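Open Day at the Sernico Workshops, Vasholm

October 19, 2025

I have wanted to get inside the old Gravbridge building since they put the sign up in July, and on Sunday I finally did. Sernico opened all three floors, there was free coffee, and I stayed until they started stacking the chairs!

The ground floor is the wood shop, and it smells wonderful. They make cutting boards and serving boards there, strips of pale and darker maple glued side by side, and one whole wall was stacked with offcuts sorted by length. A woman at the planer let us run our hands over a board before and after its last pass (the difference is huge, I kept going back and forth between the two). They make 700 boards in a good year, and the cracked ones get burned in the stove that heats the stairwell.

Up one flight is the print room, and this was my favorite part of the day. The shelves are full of little colored blocks, all 3D-printed, and you can pick up nearly anything you like. I had expected cubes and not much else, so the hearts and stars were a lovely surprise. My nephew found the box of misprints under the window and was gone for half an hour. He came home with a lopsided star and a pocketful of purple string.

At the far end the two floors come together, with the blocks out on one of the maple boards from downstairs. The colors look terrific against the pale wood.
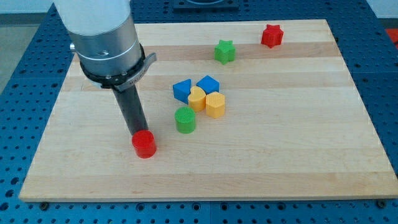 Red, green, blue and yellow shapes on a maple board, second floor.

I am especially fond of the yellow heart, tucked in between a blue block and the hexagon. The green cylinder has a ridged top, the kind of texture you want to rub with your thumb.

The top floor belongs to Hsu, the bindery, and it was packed by the time we got up there. They had 1,000 sheets of marbled paper out on racks and you could buy a bundle of offcuts for $5. I bought two. Go there first if you come next year, as the good blues went early.

Parking is hard. There are 80 spaces behind the building and they were full before eleven, so we left the car by the canal and walked back along the towpath, which was pretty anyway. The side door on the canal end has a ramp, and the elevator reaches every floor.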